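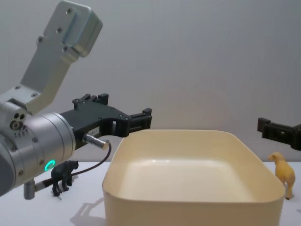 Bin rim and black figurine, Meltdale set.

Meltdale Toy Bins
README and data card

What's in this folder

A written catalogue of the small toys kept at the Meltdale toy library, the ones that live in open bins because they are too small for a shelf and too numerous for anyone's patience. It covers figurines, animals, vehicles, and the large family of objects that came with something else and outlived it. There is one row per toy, plus a tidying log with one row per pack-up.

The catalogue started as a tab in the lending spreadsheet called "misc". By February misc was longer than every other tab put together, so it got its own folder and, against my better judgement, a README.

Files

toys.csv: the main list. Open this one first.
bins.csv: what each bin is supposed to hold. Aspirational.
packups.csv: the tidying log, with start time, finish time, and what was in the wrong place.
retired.csv: toys that have been chewed, snapped, or taken home in a pocket.
notes.txt: everything that didn't fit in a column. Read it before you email me.

Columns in toys.csv

toy_id: Letters for the bin, then a number. The number is never reused, even when the toy is long gone. If a toy moves bins it keeps its old letters, which is confusing, but renumbering was worse. I know because we tried it.

kind: One of figure, animal, vehicle, food, furniture, part, unknown. Furniture means dollhouse furniture. A knight riding a horse is one figure if he's glued on and a figure plus an animal if he comes off. Dinosaurs are animals. Robots are figures. Trains with faces are vehicles, and I'm not reopening it.

main_colour: The colour a tired adult would say from across the room. Plain words only: black, grey, red, and so on. An earlier version allowed "charcoal", and three of us used it for different greys.

stands_up: yes, no, or leans. Tested on the front desk, which is level as far as anyone has checked. Leans means it will stand if it has a friend.

length_mm: Longest side, measured with the school ruler from the drawer. Swords, tails and antennae are included if they're moulded on. Nothing longer than 90 mm belongs in the bins. Longer toys go on the shelf and have their own list, which is better than this one in every respect.

missing: What should be there and isn't. Left blank if complete or if we have no idea what complete would look like.

source: Where it came from, when known. Cordeiro means the Cordeiro Street kindergarten clear-out. Asent means it was in the mixed carton from Asent, the second-hand shop, along with a quantity of beads we'd rather forget. Found means found.

The bins

There are 8 bins. Each has a letter, and the letter is on the outside where it can be read without lifting anything. The contents in bins.csv describe how things look after a pack-up and before the doors open, a stretch of time that in school holidays is very short.

A toy counts as put away when the whole of it is below the rim. A toy balanced on the rim is out. A toy sticking up out of a full bin is out as well, and the bin goes in the log as overfull. This rule caused more argument than the rest of the catalogue combined, mostly about giraffes.

Bin F is figures, and it fills first. Dark figures sink to the bottom of it and get reported missing, so please tip F out fully before writing anything in retired.csv. One black figurine has been retired and brought back enough times that its row now has its own paragraph in notes.txt.

How the pack-ups are logged

The clock starts when the first toy goes in and stops when the floor mat is bare. Toys already in a bin at the start are left alone, even if it's the wrong bin. Sorting is done at a table afterwards and gets its own line.

The log holds 70 pack-ups so far. The early ones were done from memory at the end of the day and have start times like "after lunch". I've left them as they were. The later ones have proper times, and handwriting you can believe.

Misplaced toys are recorded by id with the bin they were found in. If the same toy turns up in the same wrong bin 5 times, we move it there officially and update bins.csv. The plastic croissant became a vehicle by this route. It is quite happy.

Known problems

Colours were entered under two kinds of lighting, the old tubes and the new ones. Cream and white can't be told apart in the older rows, and some of the blues are optimistic.

Pairs are a mess. Two identical sheep have two ids, but no one can say which sheep is which once they've been in the bin together. If you need to follow one particular toy through the log, pick an ugly one.

The kind "part" is doing too much work. It includes wheels, hats, a door, and several things that may be handles. We did ask the children, who were certain and all disagreed.

Lengths for soft toys depend on who was pulling.

The source column is nearly useless for anything that arrived before the spreadsheet did. Most of it says found, including toys I personally carried in from the car.

What it's good for

Settling what belongs in which bin. Working out which toys are worth replacing. Teaching a short class on categories, if your students can stand the trains. The Skukura playgroup used the bins.csv layout to set up their own shelves and kept the letters, so the two lists can be read side by side, with the warning that their bin C is food and ours is cows.

It won't tell you what the toys are worth, whether they're safe for babies, or which ones are popular. We never logged play. Anything small enough for the bins should be treated as too small for under-threes.

Changing things

Add new toys at the bottom. Please don't sort the file and save it; the order is the only record we have of when things arrived. If you rename a kind, rename it in notes.txt as well and say why, in a sentence, without swearing.

Corrections go through the front desk or the folder's comment thread. Pick up the toy and have it in front of you when you write. Half the corrections we get are for a different sheep.

Reuse

Copy, change and share it however you like. A mention of the Meltdale toy bins is appreciated. If you improve the "part" category, send it back to us straight away.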